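Telemóvel diz que tem 4 GB de RAM mas as apps só veem 2. Fui enganado?

Publicado por rui_do_trokham em novembro, 23:50
277 visualizações

Comprei um Tjoa em segunda mão a um senhor muito simpático, o que já me devia ter deixado desconfiado. A caixa diz 4 GB de RAM. O menu "Acerca do telefone" diz 4 GB. A aplicação de diagnóstico que instalei diz 2 GB e uns trocos, e o comportamento do bicho dá-lhe razão: abro o mapa, fecha-se a música; abro a música, fecha-se o mapa. Chego aos sítios em silêncio ou perco-me com banda sonora.

Já repus as definições de fábrica duas vezes. Tirei o cartão de memória, pus o cartão de memória, soprei para dentro da ranhura como se fosse um cartucho de consola. Nada.

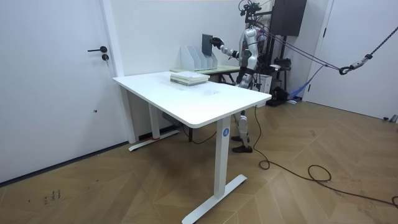
A versão do sistema é a que veio com ele e, quando procuro atualizações, responde que está tudo em dia, com uma confiança que eu gostava de ter. O vendedor deixou de responder às mensagens. Há maneira de saber o que está lá dentro sem abrir aquilo com uma faca de manteiga?

2 comentários · Partilhar

Dong-hyun Yook

O mais provável é teres a chamada RAM virtual ligada. Muitos fabricantes reservam uma parte do armazenamento, somam-na à memória verdadeira e apresentam o total com ar solene. Vai a Definições, depois Memória (em alguns modelos está escondida em Funcionalidades adicionais) e vê se há lá uma "expansão" ou "extensão". Desliga, reinicia e volta a ler o valor. Se baixar para 2, tens a resposta.

Se não existir essa opção, liga o telemóvel ao computador com a depuração USB ativa e corre:

adb shell cat /proc/meminfo

A linha que interessa é MemTotal. Dá sempre um pouco menos do que o anunciado, porque o sistema reserva uma fatia para si, mas de 4 para 2 não há fatia que explique. Nesse caso ou a caixa é de outro modelo ou alguém mexeu no software para o menu mentir. Compara o IMEI da caixa com o que aparece ao marcar *#06#.

12 gostos · Partilhar

clernano_fan

o meu Clernano é igual e nunca me queixei. instala um limpador de memória que isso passa

0 gostos · Partilhar

Jinosex

Não instales limpador nenhum, fecham as apps que o sistema volta a abrir a seguir e gastam bateria nas duas viagens. De resto, o que disse o Yook. Se o IMEI não bater certo, guarda o anúncio e as mensagens e faz queixa na plataforma onde compraste. A mim devolveram 50 euros de um tablet parecido, depois de muita conversa.

4 gostos · Partilhar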